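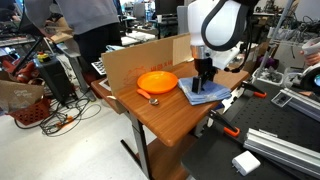
cloth folding, day whatever. thread for the people who asked how we collect demos for Kernel (that's our folding policy, dumb name, it stuck)

1/ short version: a person drives the arm, the arm does the task, we save everything, reset, go again. 381 episodes of folding so far. the model wants more. the model always wants more

2/ Setup is one arm, a two finger gripper, small wood table. Light blue cloth. Plate and spoon stay out on the table next to it for a good chunk of the episodes – first version of Kernel only ever saw a bare table and lost its mind when a cup showed up

3/ so now clutter is part of the reset. plate, spoon, cup, bowl, in, out, moved over. you do not need fancy clutter. orange plastic dishes from the kitchen aisle work great

4/ cardboard along the back of the table: cheap backdrop, and cloth doesn't slide off the far side. We used to do white foam board but it blew out the exposure on the wide camera. brown is fine. printing on it is fine too, policy doesnt care

5/ numbers since someone will ask. 381 total, 197 of those we'd call clean. the rest have a regrasp or a slip in the middle. we keep both, tagged seperately. Do not throw out your ugly episodes

6/ ugly episodes are where the model learns what to do when it has a fistful of fabric and no plan 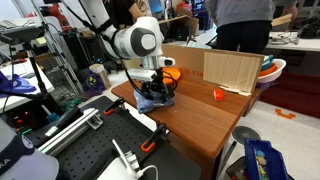
7/ START STATES. biggest lesson of the month. We were starting every episode from a nice flat cloth and the policy could fold a nice flat cloth and nothing else. now we start from:
– flat
– half folded
– dropped from a hand, whatever it lands like
– fully bunched up
– already folded, bad

8/ the bunched ones take forever. about 40 seconds for a good operator, way more for a new one. budget for that before you promise anybody a number. (I promised somebody a number)

9/ operators: switch every 22 episodes. not a magic number, it's how long it takes before people get sloppy with the release. you can see it in the gripper traces, the open command comes earlier and earlier

10/ also different people fold differently!! one goes corner to corner, one does a pinch and drag. We argued over whether to force one style. ended up letting everybody do their thing and labeling the style. Sikder (our labeling tool) got a dropdown for it and that was the whole fix

11/ cameras. one wide view, one at the wrist. if you can only afford one get the wrist one. the fingers are in every shot, the cloth edge is right there, and it goes with the arm so you never have to think about where to point it

12/ downside – wrist view sees everything else too. shoes, bins, clamps, floor. fine. a bit of random background is good for it. What's NOT fine is the mount shifting between sessions. mark it with a paint pen. we lost a whole batch in April to a mount that had turned a few degrees and we only caught it when training went weird

13/ tape. we tried the cloth with clear tape on it. shiny patches on matte fabric, should mess with the vision side, so I want episodes of it in the set before the demo and not after
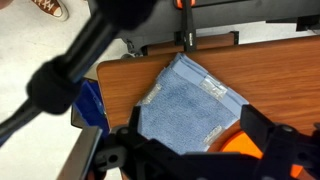
Wrist cam, tape on the folded edges.

14/ no idea yet if the tape episodes help or hurt. they go in their own split so we can train with and without. will post when theres a result, pls dont dm me asking

15/ file stuff, boring but it will bite you. every episode gets: start state, clutter yes/no, operator id, style, clean or not, free text note. The note is the most useful field and the one people skip. "slipped at 2nd fold" is enough. that's four words. type the four words

16/ check your timestamps between cameras and joint states BEFORE the session. clap test, wave test, anything. Skukar (the recorder) writes a warning to the log if the streams drift and guess who had the log window minimized for a full afternoon

17/ resets are the real bottleneck btw. driving the arm is the fun part, putting the cloth back is the job. two people if you can, one drives one resets, swap. Doing both alone you get maybe half as many episodes and a sore neck

18/ tape your cables down. mine are not taped down. do as i say

19/ someone at Nultine asked if we'd share the raw set. want to, need to go through the wide camera footage first for people walking past. wrist footage might go out earlier, mostly just feet

20/ next up is two cloths on the table at once, then a thicker towel. if you have a good trick for getting a gripper under ONE layer and not both, replies are open. our current trick is drag it till it wrinkles, then grab the wrinkle. works ok on thin stuff, thick towel just laughs at you

21/ ok back to it, battery on my laptop is at nothing and I still have a block of bunched starts to do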